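Briltis Quilted Mattress, grey

Sold by Foseo Beds & Bedding. Product notes by Karine Doucette.

The Briltis is a medium-firm mattress for everyday use, made for us by Dralutden and sold in single, small double and double sizes. It suits a child's room or a spare room and goes on any flat or slatted base. The price covers delivery to a room of your choice and removal of the packaging.

The top is quilted all over and finished in a pale colour. There is a scatter of small dots in the fabric towards the front edge, and a grey side panel runs below it. Fine creases in the top are normal and do not affect the feel of the bed. 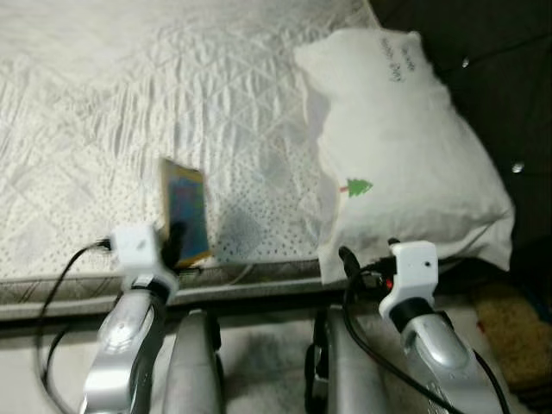

Quilted top with dotted fabric, shown with a white pillow. Pillow not included.

What is inside

The core has 700 pocket springs in the double size, with a layer of foam above and below. The edge is firm enough to sit on while you put your socks on. Both faces are the same, so the mattress can be turned as well as rotated. Do this every 2 months for the first year, then whenever you change the season's bedding.

Handles are not fitted. Two people should move the double.

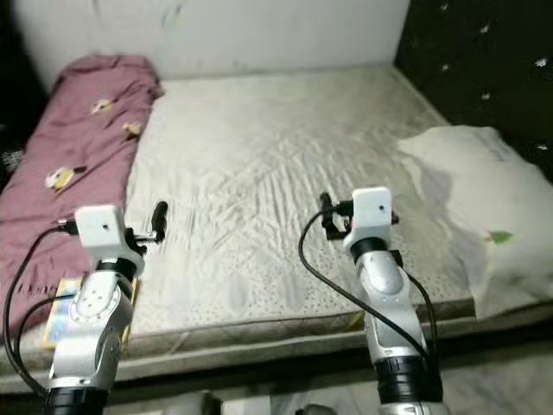 On arrival, cut the outer bag with the blunt tool supplied and leave the mattress bare in a room with a window open. It can be slept on the same night, but the corners take a day or two to fill out. If one corner is still low after 5 days, contact us and we will look into it.

Base and bedding

Standard fitted sheets will fit. We suggest a plain cotton sheet under a printed duvet or blanket, as a bright sheet can show through thin covers. The MacDonald padded bed frame, also in grey, is made to the same sizes and can be added to the order.

Slats should be no more than 5 cm apart.
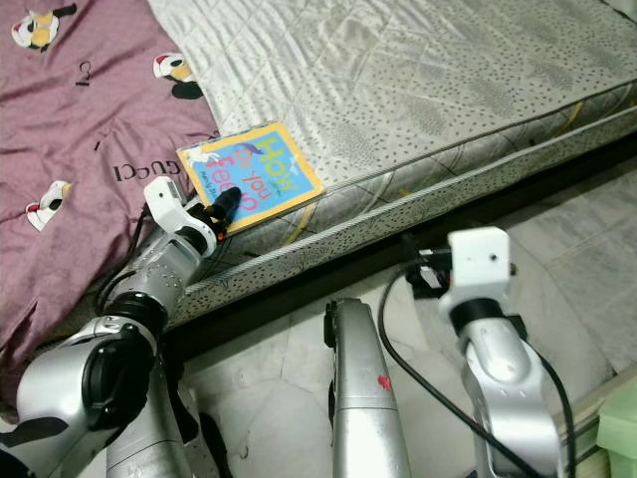 The seam round the edge is piped and can be brushed with a dry clothes brush. For spills, blot with a cloth and cold water, then let the bed air before making it up again. Do not use bleach, do not soak and do not tumble dry any part. The quilted top does not unzip.

Guarantee and returns

Guaranteed for 5 years against broken springs and split seams. You may return the mattress within 100 nights of delivery if it is clean and unmarked. Collection is free on the mainland.

Questions about sizes or old mattress collection go to Kourosh Soltani on the bedding desk. Please have your order number ready.

Page last updated 20/04/2024. The small double is out of stock until May.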